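Visit to the Kubíček repair hall in Zirndale

In December I finally used the chance to see the repair hall of Kubíček in Zirndale. I had known the name for years, mainly from the stickers on old office computers, but I had never been inside. The company opens its doors one afternoon each winter. The entrance is free, you only must write your name at the gate.

I came by train from Stalstead, and from the station it is 18 minutes on foot, most of it beside the canal. The building was a dairy before. You still see the tiles in the corridor, white up to the shoulder, and the floor slopes a little toward a drain. We were divided into small groups and each group got a paper with the plan of the rooms. My group started in the intake room, where the used machines from schools and town offices arrive on pallets. Our guide told us that 1,667 computers came through this door during the last year, and that 1,081 of them left again in working order. The others were taken apart for spare parts.

I asked what decides between the two ways. She said it is mostly the age, and then the power supply, which they change only when the rest of the machine is worth it. Every computer receives a paper card, and the card travels with it until the end. I liked this very much. In my own office we have a database for everything and still cannot find a monitor.

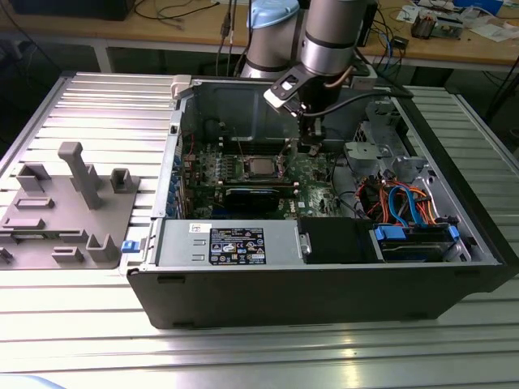
The disks are handled in a separate room with a locked door, and we could look only through the window. A disk from a public office must be erased and checked before anybody may use it again. If the check fails, the disk goes to the shredder. Some visitors wanted to hear the shredder, but it was not running that afternoon.

After this we went upstairs to the store. It carries the name Sisterine, like the old dairy brand, and it sells the finished machines with a guarantee of 3 months. I found this rather short and I said so. The answer was that a longer one would raise the price, and most of the customers are parents who look first at the price. Perhaps it is so — I would still pay more for one full year.

There was coffee and a poppy seed cake in the former cheese cellar. The cellar is cold, so keep your coat. The toilets are on the ground floor only, and the stairs are steep, with no elevator for visitors.

I took the 5:40 train back and bought nothing except a keyboard with the Czech layout.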